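How to Clean and Set Up White Bedroom Furniture
By Zulkifli Pasaribu

White furniture shows everything: dust, fingerprints, the gray line where a hand always lands on the same door. The steps below are for a painted cabinet, open cubby shelves and a vanity with a mirror. Do them in order so the dust from the tall pieces doesn't land on something already wiped.

You will need:
2 microfiber cloths
A soft paintbrush
A bowl of warm water with a few drops of dish soap
Glass cleaner

Step 1. Clear the shelves
Take everything out of the cubbies and put it on the bed or a towel. Dust each cubby from the top row down with a dry cloth. Go into the back corners with the paintbrush.

Step 2. Wash the cabinet door
Scalloped trim holds dust in every curve. Brush it dry first, then wipe with a damp cloth wrapped over one finger. Wipe around the knob and dry it right away. On striped or reeded glass, move the cloth in the direction of the ridges. Spray the cleaner on the cloth and keep it off the painted wood.

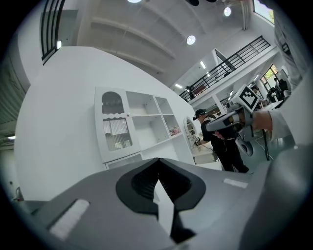
Home Care Pages, Issue 5, p. 653

Step 3. Do the mirror and vanity
An arched mirror with an ornate frame takes the most time. Brush the frame from the top of the arch down both sides, then clean the glass. Wipe the vanity top last. If you use anything with a cord there, unplug it and move the cord out of the way before you bring out the wet cloth.

Step 4. Put things back
Leave most of the cubbies empty. A small bunch of pink flowers in a lower cubby is enough color for a white wall of shelves. Books and boxes can go in the bottom row if you need the storage, heavier ones first.

Step 5. Check for marks
Stand to one side and look along the doors in daylight. Rub any leftover streaks with the dry cloth. For scuffs that won't come off, put a little baking soda on a damp cloth and test it on the back of a door before using it in front.

Dust weekly and repeat the full wash every 2 months.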